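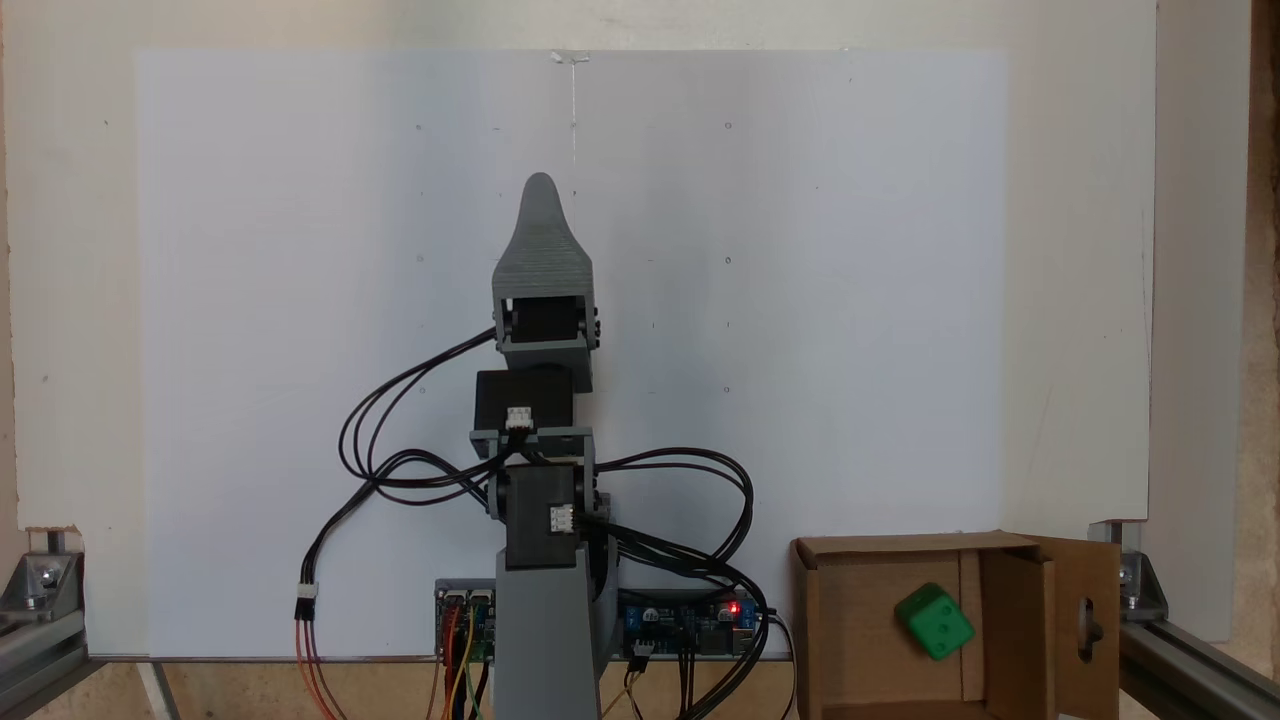 Gray 3D-printed arm in front of a white board.

FOR IMMEDIATE RELEASE

Anbridge County turns on new storm alert system ahead of peak season

ANBRIDGE - New weather alert system goes live across Anbridge County this May. Text, phone call, email, or all of them. Sign-up is open now and it's free.

The system is called Gromis. It replaces the old call list, which only reached landlines and hadn't been updated in years. Residents who were on the old list need to sign up again. Numbers did not carry over.

Alerts go out for tornado warnings, severe thunderstorm warnings, flash flooding and winter storms. Watches are optional. You pick when you register. Warnings come through at any hour, watches stop at 10 p.m. unless you tell it otherwise. 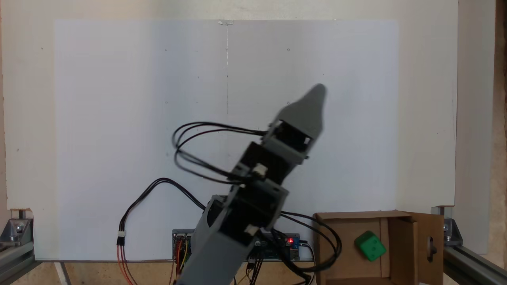
More than 2,000 households signed up during the trial period, mostly in the north end of the county and along Ochoa Creek, where low roads flood first. The trial found a few problems. Apartment addresses were getting dropped, and some folks on the county line got alerts for the wrong side. Both fixed before launch.

"If you live by the creek you know how fast it comes up," said Macario Barrera, emergency management director for the county. "I want people to have that message on there phone before the water is on the road. Sign up, then sign up your parents."

The county has also added 51 rain and wind gauges. Most are on bridges and fire stations. Readings feed into the dispatch center and will be posted on the county weather page, updated every few minutes.

What residents should do now:

- Register at the county weather page or by phone through the Anbridge emergency management office. Have your street address ready, not a PO box.

- Save the alert number in your contacts so it doesn't get blocked as spam.

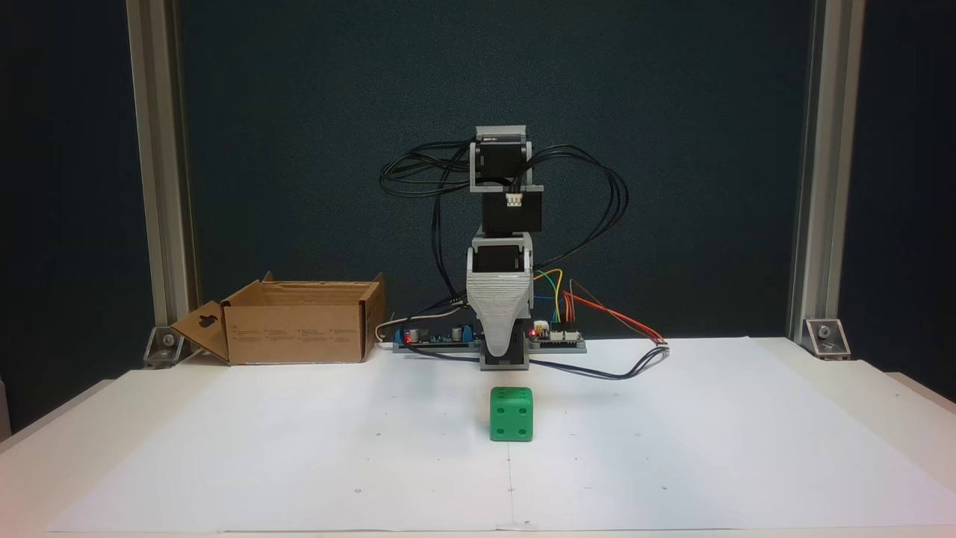
- Pick a shelter spot. Lowest floor, inside room, no windows. Mobile home residents should plan to go somewhere else, and early.

- Keep a weather radio anyway. Cell towers go down.

Outdoor sirens stay in service. They are meant for people who are outside and may not be heard indoors, espcially with the windows shut. Siren tests will be held at noon once a month, weather permitting.

Help signing up

Staff will be at the Wumance branch library for walk-in help through the end of May, 3 p.m. to close. Bring your phone. Spanish-language help available. Landline-only households can register there too, or ask for a call back.

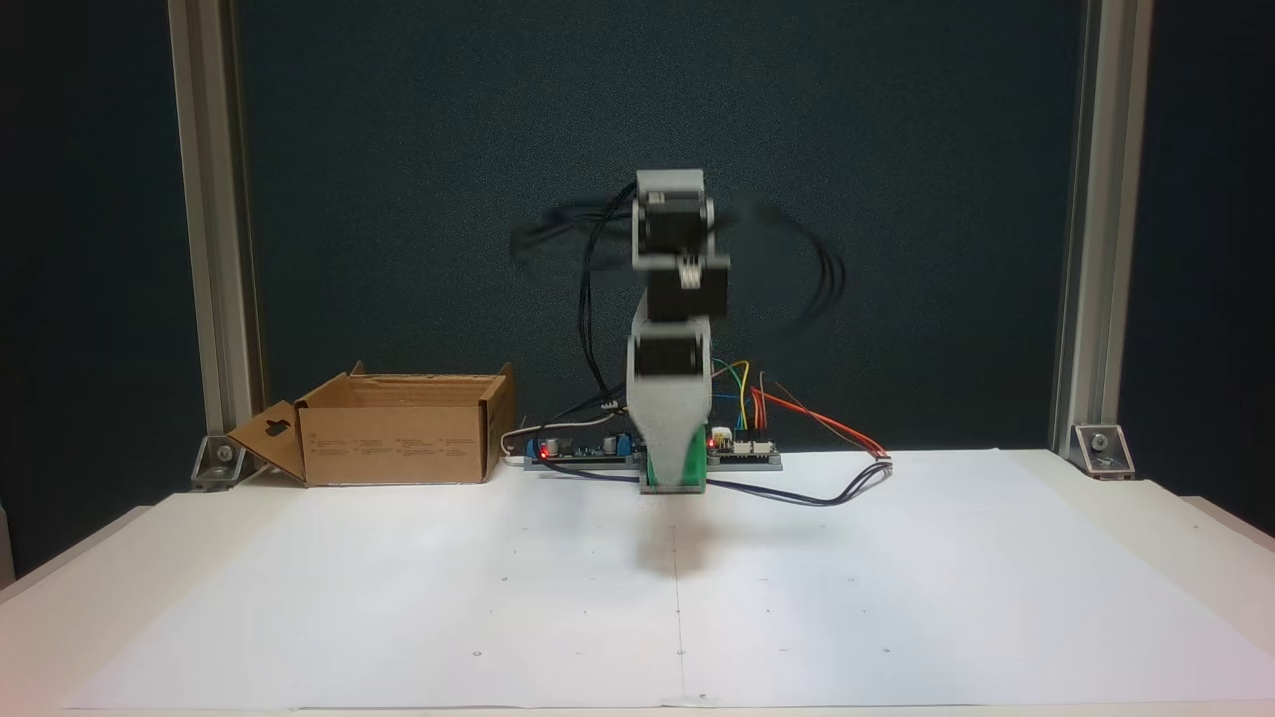 Desktop arm in motion, green base, white tabletop.

Media contact: Macario Barrera, Anbridge County Emergency Management. Interviews by phone, mornings best. Gauge map available on request.

###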